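International Law Study Board > Treaties and Institutions > Reservations to the Jadard Convention, are they even valid?

kelpie_19
Posted 12th June

Right so we've got the seminar on this next week and I'm stuck. Hultberg ratified with a reservation to the inspections article, says inspectors only get in "subject to national security legislation". No objections lodged by anyone for ages, then Teshome objects. Treaty itself says nothing on reservations either way. Is it valid or not? Tutor just said "go and read" which, thanks.

moot_point
Treaty silent = you're into Vienna Convention art 19(c). Compatible with object and purpose or it isn't. That's your whole seminar. What's the preamble say?

kelpie_19
Preamble is all "effective verification" and "mutual confidence". So inspections are sort of the point??

moot_point
Well there you go then. Reservation guts the core obligation. Invalid.

Plenunthorpe_Phil
Hang on, that's far too quick. Who decides it's incompatible? There's no court with compulsory jurisdiction under this one, there's a conciliation annex that's never been used. In practice the other parties decide, each for itself, and nearly all of them sat on their hands for the full 12 months. Article 20(5). Silence is acceptance. You can't just skip that bit because you don't like where it ends up.

moot_point
Not skipping it. 20(5) only bites on reservations that pass 19(c) in the first place. ILC Guide to Practice says so, an impermissible reservation isn't cured by silence. Guideline 3.3.2 or thereabouts, on phone so can't check.

Plenunthorpe_Phil
The Guide isn't binding. It's a guide. Clue in the name. And half the states who commented on the drafts weren't happy with that part.

moot_point
"Half". Source?

Plenunthorpe_Phil
Fine, several. Point stands.

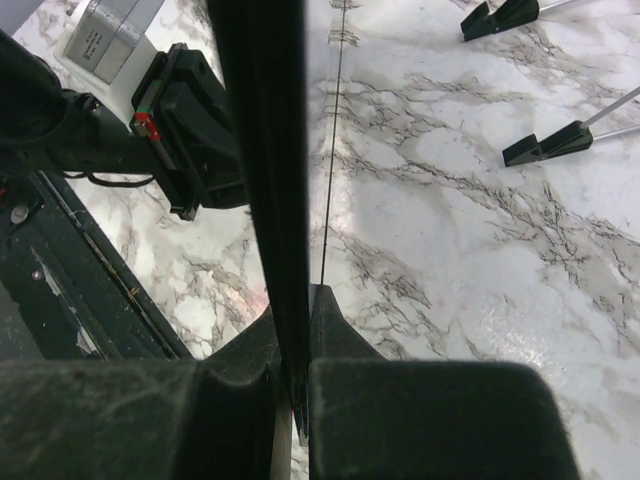
Anyway kelpie the bit your tutor will want is the vagueness. "Subject to national security legislation" — which legislation? As it stood on ratification? As amended whenever they feel like it? A reservation that refers you to domestic law in general, with no content, is a classic problem, other states can't tell what they've accepted. Loads of objections in the human rights treaties are on exactly that ground. I'd lead with it even though I think the thing probably survives.

kelpie_19
ok that's really useful thank you. So permissibility school v opposability school, and you two are basically one each

moot_point
Apparently so.

ratione_siebe
Siebe Hoekstra here, I did my masters disertation on this treaty so forgive the length. Two things missed above.

One, Teshome's objection was late but it also said in terms that it did not stop the treaty coming into force between the two of them. So even if you treat it as a proper objection all you get under 21(3) is that the inspections article doesn't apply between them to the extent of the reservation. Same outcome as accepting it, nearly. Put that in, examiners love it.

Two, the July review conference. There's a proposal on the table to add an express clause barring reservations to the inspections part. If it was already barred by object and purpose why would you need the clause?

moot_point
For clarity! States do that constantly. An amendment spelling something out isn't proof it wasn't there before.

ratione_siebe
No but it's evidence of what the parties thought. And amendments only bind those that accept them, so Hultberg can just not sign up and carry on as now. 40(4) if you want the cite.

Plenunthorpe_Phil
Agree with Siebe on the second one. Less sure on the first, a late objection is still worth something as a reaction even if it has no legal effect under 20. Dialogue and all that.

kelpie_19
Does severance come into it? Belilos etc. Like could you say reservation void, Hultberg bound by the whole lot

moot_point
Yes, and I would say that. Guideline 4.5.3 gives you a presumption, rebuttable if the state shows it never meant to be bound without the reservation.

Plenunthorpe_Phil
Belilos was a human rights court with jurisdiction and a state that had clearly said it wanted in regardless. This is an arms inspection treaty between equals. You try telling a defence ministry they've consented to something they wrote down they didn't consent to. They'd withdraw in the morning. There's a withdrawal clause, 4 months notice.

moot_point
Then they withdraw. At least it's honest.

ratione_siebe
And then you've no inspections at all and no party either. Great result.

kelpie_19
going to write it up as permissible-ish but dodgy on vagueness, severance as the alternative. 2058 words so far and limit is 2000 argh

moot_point
Cut the history. Everyone always puts in the history.

Plenunthorpe_Phil
And footnote the Genocide opinion, dont explain it. They know what it says.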